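Ticket 3323
Station: folding table 3, Skorkulura
Reported by: Rosalinda Salazar
Assigned to: Darius Dambrauskienė
Status: open, monitoring
Category: gripper fault / protective stop

Summary

Right arm goes into protective stop during the second sleeve fold on long-sleeved shirts. The left sleeve folds normally. Short-sleeved shirts are not affected. Restarting the task from the beginning clears the stop but it comes back within a few garments.

Reported behavior

The controller log shows a force limit trip on the right gripper at the point where it should lift the sleeve. When I opened the gripper by hand the fabric stayed caught between the fingers and I had to work it loose. One shirt now has a small pull near the sleeve seam. I set it aside in the reject bin.

First response (Darius)

Please don't clear a stop with your hand between the fingers. Press the emergency stop first, then release the gripper with the manual valve. I have asked Rosalinda to run one shirt at reduced speed with the gripper force at 90 percent of the normal setting and to stop the task after the first fold.
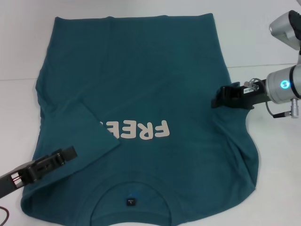
Page last changed: 8/10/24 by d.dambrauskiene

First fold is fine on a dark teal long-sleeved shirt, laid with the hem away from the operator. The left sleeve is in across the body and covers the start of the print. The right gripper is at the side of the shirt near its sleeve. The wrist light is blue, so no stop is active on that arm at this stage.

Checks done

Cable at the right wrist: reseated, no change.
Tool weight in the controller: matches the Stirau data sheet.
Finger pads: right side worn, edge lifting on the inner pad. Left side good.
Table height: not changed since January.
Fold program: same version as on the Cullarier table, where the fault does not occur.

Likely cause

The lifted edge on the inner pad catches the knit when the fingers close. The arm then pulls against fabric that is still pinned and the force limit trips. The limit is doing its job and should stay where it is. An earlier note suggested raising it – please leave it alone.

Action

Both right finger pads replaced with the Onyshchenko spares from the cabinet. Gripper zeroed and the force returned to normal. Ran 67 long-sleeved shirts at full speed with no stops. Had one missed grasp, where the fingers closed on air and the program retried by itself. That is a separate matter and I will open a ticket if it repeats.

Rosalinda, please look at the pads at the start of each shift for now and add a note here if an edge starts to lift. The torn pad is in a bag on my desk. Leaving this open until the next scheduled service.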